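Unit 4 handout: Working rules for the two-arm tabletop cell
Lab section, Gorkis building, room 701
Revised September 15, 2025

Read before your first session. The short quiz in October draws on this handout and on chapter 2 of the Barasa reader.

1. Scope

These rules cover the paired arms bolted to the tabletops in 701. They do not cover the mobile base in the hallway, which has its own sheet. Where this handout and the Astix cell manual disagree, follow the manual and tell your section leader, so the handout can be fixed.

A risk assessment is written for a task, with its objects and its tools. An arm that was fine stacking foam blocks has to be looked at again when the task brings in glass, water or anything that plugs into the wall. Changing the gripper fingers also counts as a new task.

2. Before power on

Clear the table of everything the task does not call for. Phones, notebooks and drinks go on the shelf by the door.

Check the cables at both bases and along the near edge. A cable may hang off the table, but it must not lie where an arm can drag it. Look at each gripper: screws seated, fingers tight, nothing caught between the jaws.

Press and release the emergency stop once per session, and write the result in the log. One person holds the stop for the whole run and does nothing else.

3. Placing the objects

Objects go down with the arms stopped. Set them where the task card says, including the ones meant to be awkward. A cup that the card wants on its side goes on its side. For the beverage task the set is a capsule coffee machine, a tray and a clear cup.

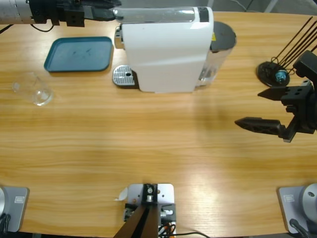

One reader of the spring draft objected that the rules were too strict for arms this light, and that a person could push one away with a hand. That may be so in open space. It is less true when the hand is between two jaws, or between a jaw and the side of an appliance. The rule stays: no hands over the table while either arm is enabled.

Clear objects need extra care. Glass and clear plastic are hard for depth sensors to pick up, and the planner may treat the space as free. Enter the outline of each clear object by hand in Civatance before the first motion, then run at reduced speed.

Appliances in practice tasks stay unplugged, with an empty tank. Powered runs need a signed form and a second person at the table.

4. During the run

Start with one arm. Bring in the second only after the first has gone through its path without a fault. The space between the arms is shared, and only one of them may be in it unless the task card says otherwise.

Stop the run if

an object slips or rolls
a cable pulls tight
an arm pauses and you do not know why
anyone steps inside the floor line

After a stop, do not resume from the middle. Clear the fault, reset the objects and start over - even if only one step was left.

If glass breaks, cut power to both arms before cleaning up. Use the brush and pan, and check the finger pads for chips.

5. Log entries

Each run gets its own line: task card number, finger type, speed setting, stops and the reason for each. Write "unknown" if the reason is unknown. Last year's log ran to 1,009 lines, and 16 of them had no reason filled in at all. Those runs could not be used in the review.

Return both arms to the rest pose, power down, and sign the sheet before you leave.

Reading for next week: Barasa reader, chapter 3, on shared workspaces.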